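Setting Up a Small Workspace: Tips Taken from the Stustel Open Day

November 2021

Stustel opened its Wola workshop to visitors and ran its two-arm robot through household tasks, first in simulation on a large display and then on a bench. Most of the talk concerned gripper reach and collision margins. Several of the rules used for the robot apply to any desk, counter or workbench, and they are listed below with the changes needed for a human user.

Clear the approach, then the surface

Arms come in from the front. Anything standing between the user and the work gets hit first. In the demonstration, a cup left at the front of the bench stopped the run 5 times before it was moved. At home, keep the front 8 inches of a counter or bench free. Store cups, tape and chargers toward the back or to the side of the weaker hand.

Fix what should not move

A two-fingered gripper pushes light objects before it closes on them. So does a person working in a hurry. Cutting boards, trays and small vises should sit on a non-slip mat. Cut the mat slightly smaller than the item so that the edge does not collect crumbs or sawdust. Wash rubber mats in warm water with dish soap and dry them flat. Do not use oil-based cleaners on them.

Give each item one place

The Hamel software used at the open day keeps a list of object positions. If an item is put back in a different spot, the list has to be corrected before the next task. The household version is a strip of masking tape on the shelf with the name of the item. Replace the tape every February or when it starts to lift. Old tape residue comes off with a little cooking oil, left for 13 minutes and wiped with a dry cloth. Test on a hidden area if the wood is unfinished.

Check the room under the slope

Attic rooms were used for part of the simulated program. Sloped ceilings take away headroom at the point where people lean forward. Sit in the chair, lean in, then stand up slowly and mark where the head comes closest to the ceiling. The desk goes forward of that mark. A skylight near the screen should have a blind, as glare moves across the desk during the day.

Leave a clear lane between the bed and the desk in a combined room. Measure it with the chair pulled out.
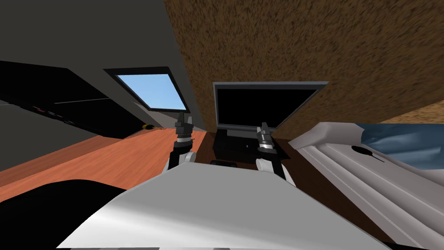

Keep cables off the floor

The Trorkero cable clips handed out to visitors are adhesive. Wipe the underside of the desk with rubbing alcohol, let it dry, press the clip on and wait a day before loading it. Leave enough slack for the monitor to be turned.

Sandpaper storage

One bench had its sandpaper filed upright by grit in a letter rack, 80 at the front. Cut sheets into quarters and write the grit on the back of each piece in pencil.

Questions about the bench layout drawing can be sent to the Wola workshop under reference 255.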